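작업실 바닥은 왜 항상 지는가

2019년 7월 14일
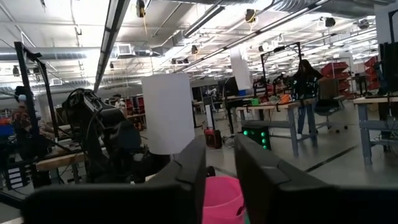 작업대와 바닥. 빨간 바퀴 가방은 회색 바닥에, 분홍 양동이는 앞쪽에.

일요일인데 또 정리 얘기다. 미안하지만 이번 주 내내 머릿속에 이것밖에 없었다.

결론부터. 공동 작업실에서 제일 비싼 자리는 작업대 위가 아니고 바닥이다. 나는 그렇게 생각한다. 그런데 다들 작업대 위만 치운다. 위는 눈에 보이고, 손이 닿고, 치우면 칭찬받으니까. 바닥은? 발로 쓱 밀면 끝. 작업대 밑으로 들어가면 없는 물건 취급.

사진에서 내 눈이 먼저 간 건 빨간 가방이었다. 회색 바닥에 빨강이니 안 보일 수가 없다. 그 앞에 가늘고 하얀 스탠드가 서 있고, 오른쪽 작업대 밑에는 초록 불 들어온 검은 상자. 셋 다 바닥. 셋 다 나름의 사정이 있을 거다. 바퀴 달린 가방을 작업대에 올려 놓으라고 할 수도 없고. 스탠드는 원래 서 있는 물건이고. 그러니까 어느 하나 잘못한 게 없는데 합치면 길이 좁아진다. 내가 하려는 말이 이거다.

잘못한 물건이 없다는 게 문제다.

정리 책들은 대체로 범인을 찾는다. 안 쓰는 것, 고장난 것, 두 개 있는 것. 그걸 버리면 해결된다고 한다. 집에서는 맞는 말일지도 모르겠다. 옷장이나 부엌 서랍 같은 데. 그런데 작업실은 다르다. 매일 쓰는 물건들이 제일 많이 바닥에 나와 있다. 안 쓰는 건 오히려 선반 맨 위에 얌전히 올라가 있다. 먼지 쓰고. 그걸 버려봤자 걸어 다니는 길은 한 뼘도 안 넓어진다. 해 봤다. 작년에 하루 종일 선반만 비웠는데 다음날 똑같이 발에 걸렸다.

내가 드나들던 Timari 작업실 얘기를 좀 하자. 6월에 거기서 바닥에 선을 그었다. 테이프로. 노란 선 안쪽은 길, 바깥쪽은 물건. 간단하다. 처음엔 나도 시큰둥했다. 공장도 아니고 무슨 선이냐. 테이프 값이 아깝다는 생각도 했다 (아깝지는 않다, 싸다). 근데 선이 생기니까 사람들이 가방을 내려놓기 전에 한 번 본다. 그 한 번이 크다. 말로 하면 잔소리인데 선은 잔소리를 안 한다. 그냥 거기 있다.

한 달쯤 지나니까 모서리가 들뜨기 시작했고 대차 바퀴에 말려서 지저분해졌다. 그 얘기도 해야 공평하다. 다시 붙여야 한다. 누가? 그게 또 문제고. 결국 제일 먼저 온 사람이 붙이게 되더라. 나는 일찍 안 간다.

색깔 얘기.

나는 작업실에 색이 있는 통을 두자는 쪽이다. 강하게. 분홍 양동이 얼마나 좋은가. 어디에 있는지 물어볼 필요가 없다. "양동이 어딨어" 하면 "저기" 하고 턱으로 가리키면 된다. 왼쪽 끝에 빨강 파랑 통도 마찬가지. 회색 바닥, 검은 기둥, 밝은 회색 상판 사이에서 색깔 있는 물건은 길을 잃지 않는다. 반대로 검은 케이블, 검은 트레이, 검은 상자. 이런 건 검은 것들 옆에 놓이는 순간 사라진다. 트레이에 하얀 라벨이라도 붙어 있으면 그나마 낫다. 라벨은 공짜에 가까운 색이다.

여기에 반대하는 사람들 말도 안다. 지저분해 보인다는 거. 색이 많으면 정신 사납다는 거. 수납 가구 파는 데서 보여주는 방들 보면 전부 흰색 아니면 나무색이다. Wedik 수납함도 흰색하고 연회색 두 가지만 나온다. 예쁘다. 나도 샀다. 2개. 그리고 지금 그 안에 뭐가 들었는지 모른다. 뚜껑을 열어 봐야 안다. 둘 다 열어 봐야 안다. 예쁜 통의 대가다.

보기 좋은 방과 찾기 쉬운 방이 같을 거라고 믿는 게 나는 늘 이상하다. 겹칠 때도 있겠지. 작업실에서는 잘 안 겹친다. 둘 중에 고르라면 찾기 쉬운 쪽. 손님은 가끔 오고 나는 매일 드라이버를 찾는다.

그 다음, 작업대 위.

사진 오른쪽 작업대에 초록색 작은 물건하고 주황색 물건이 다른 것들과 같이 올라가 있다. 뭔지는 모르겠다. 이런 잡동사니가 올라간 작업대를 보면 나는 마음이 좀 놓인다. 쓰고 있는 작업대구나 싶어서. 완전히 빈 상판은 둘 중 하나다. 아무도 안 쓰거나, 누가 무서워서 다들 치우거나. 둘 다 별로다. 상판은 좀 어질러져도 된다. 다치는 사람이 없다. 볼트 하나 굴러다닌다고 누가 넘어지지 않는다. 그 볼트가 바닥에 있으면 얘기가 달라지고.

그런데 규칙은 거꾸로다. 대부분의 작업실 규칙표를 보면 "사용 후 작업대를 비우세요"가 1번이다. 바닥 얘기는 저 밑에 있거나 없다. Masri 공방 규칙표에도 상판 얘기가 네 줄, 바닥은 한 줄이었다. "통로를 확보합시다." 확보합시다. 누가 어떻게? 통로가 어디서부터 어디까진지도 안 써 있는데. 나는 그런 문장을 보면 화가 난다. 쓴 사람은 썼으니까 됐다고 생각할 거고 읽은 사람은 읽었으니까 됐다고 생각하고, 가방은 그대로 바닥에 있다.

내가 규칙표를 쓴다면 이렇게 쓰겠다.

바닥부터 본다.
바퀴 달린 것은 벽 쪽으로, 바퀴 잠그고.
서 있는 것은 기둥 옆에.
작업대 밑은 창고가 아니다. 불 들어와 있는 것만 예외.
상판은 자기 맘대로. 단 음식은 안 됨.

마지막에서 두번째 줄이 제일 싸움이 난다. 작업대 밑을 못 쓰게 하면 그 물건들이 다 어디로 가냐고. 맞다. 갈 데가 없다. 그래서 선반이 필요하고 선반은 돈이다. Prekero 철제 선반 한 대 놓으려고 폭을 재 봤더니 우리 방 벽은 218센티가 남는다. 문 옆을 빼면 더 줄고. 깊이 60짜리를 놓으면 그만큼 또 길이 좁아진다. 바닥을 살리려고 바닥을 쓰는 꼴. 웃기지만 해볼 만은 하다고 본다. 선반은 적어도 위로 쌓인다. 바닥의 가방은 옆으로만 는다.

높이. 이게 진짜 하고 싶던 말인데 이제야 쓴다. 작업실들은 위를 너무 안 쓴다. 검은 기둥이 천장 쪽으로 올라가고 가로대가 걸린 걸 보면, 저렇게 위로 세우는 사람들이 왜 가방이랑 통은 죄다 무릎 아래에 두나 싶다. 우리도 똑같다. 우리 방도 천장은 텅 비었다. 고리 몇 개만 박아도 연장선은 다 올라간다. 근데 임대한 방이라 못 박는다고 한다. 집주인한테 물어는 봤냐고 하면 안 물어봤단다. 다들 안 물어본다. 나도 안 물어봤다. 이번주엔 물어볼 거다. 아마.

키 큰 물건도 그렇다. 하얗고 긴 원통 같은 거, 전등갓 같기도 하고 종이통 같기도 한 저런 물건. 저런 건 어디 두어도 어정쩡하다. 선반에 안 들어가고, 눕히면 굴러가고, 세우면 시야를 가린다. 우리 방에도 비슷한 게 있다. 둘둘 만 도면 통. 세워 두면 꼭 누가 팔꿈치로 친다. 결국 구석에 키 큰 것들만 모아 두는 큰 통을 하나 놨다. 우산꽂이처럼. 제일 성공한 정리였고 제일 돈이 안 들었다. 자랑이다.

사람 얘기를 안 하고 물건 얘기만 한다고 할까봐. 바닥이 왜 중요하냐면 사람이 거기로 다니기 때문이다. 작업대 사이에 사람이 서 있고, 또 그 너머에 사람이 서 있고, 그 사람들이 언젠가는 움직인다. 뒤돌아서 한 발 뗄 때 발밑을 보고 떼는 사람은 없다. 나는 작년에 멀티탭 밟고 발목을 접질렀다. 내 멀티탭이었다. 내가 전날 거기 뒀다. 그 후로 이 얘기만 하는 거 맞다, 인정한다.

관리비 얘기는 따로 쓰려고 했는데 짧게만. 우리 방은 공용비에서 정리용품으로 쓴 돈이 한 달에 1,040원이었던 적도 있다. 지퍼백 한 묶음. 그러면서 공구는 산다. 공구 둘 자리는 안 산다. 자리도 공구다. 자리 없는 공구는 바닥에 있고, 바닥에 있는 공구는 밟힌다.

그러니 제안은 하나다. 다음 대청소 때 상판은 손대지 말고 바닥만 치워 보자. 딱 한 번만. 위는 엉망인 채로 놔두고. 그러고 나서 일주일 일해 보고 어느쪽이 편했는지 말해 달라. 나는 편할 거라고 본다. 틀리면 틀렸다고 쓰겠다.

아 그리고 양동이는 색깔 있는 걸로 사세요 제발. 회색 양동이 누가 자꾸 사오는지 모르겠는데, 두 개째 못 찾고 있다.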